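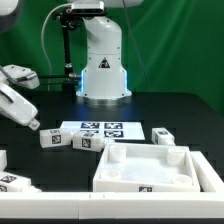

Annick Fehr

Tabletop Composition, Week 4: Cloth, Surface, Paper, Block

Reading for Tuesday: Petrenko, chapter on grounds and horizons. It is short. Several of you have been telling me it is long, which gives me a fair idea of how far you got.

1. The cloth

A backdrop is supposed to be the part of the picture you forget. Green cloth with folds in it is hard to forget. The folds and the lighter streaks run diagonally down the right side, and a diagonal is the strongest line you can put behind a table full of right angles. If you wanted one, fine. If you did not, it is a steamer problem, and the steamer is in the cupboard behind my desk, where it has been enjoying a quiet term.

Terms to know: sweep, drop, fall-off, hot streak. Fall-off is the gradual loss of light across a surface. A hot streak is a fold with ambitions.

2. The surface

Black tabletops are popular because they look serious. They also swallow the shadows that tell the eye where an object is standing. White things show up beautifully on black; dark things need an edge of light or a different table.

Look for contact: the line where an object meets the surface. In your sketchbook, draw only the contact lines of a setup and leave out everything above them. Jaxon Beaudoin did this last year with a breakfast table and got a better drawing than his finished piece. He has asked me to stop mentioning it.

3. The paper

A flat white sheet is the brightest large shape you can lay on a black table, so it becomes the ground plane whether you planned that or not. The one here carries four black-and-white squares, two by two. Each has a thick black border around an irregular pattern, and this is useful to us for two reasons. A square we know to be square shows us the tilt of the table at a glance. And a heavy border holds its shape even when something gets in front of it.

Which brings us to

4. The block

The lower-left square is partly hidden behind a block. Its neighbor on the right is fully exposed. Compare the pair. Overlap is the cheapest depth cue there is and the first one students tidy away, usually in the last five minutes before a critique, when they slide everything apart so that each item can be "seen properly." Leave it overlapped.

Exercise (bring to class)

Lay a sheet of white paper on the darkest table you own. Draw four bordered squares on it, two by two. Put one block, box or bar of soap so that it covers part of one square. Draw it once from seated height and once standing.

Then write 400 words on which view has more depth. The limit is 400. Last October I received 1840 from one person, and more than 700 of them were about the soap.

Hand in to Brock Turcotte, not under my door — the gap is wider than it looks and things go straight under the bookcase.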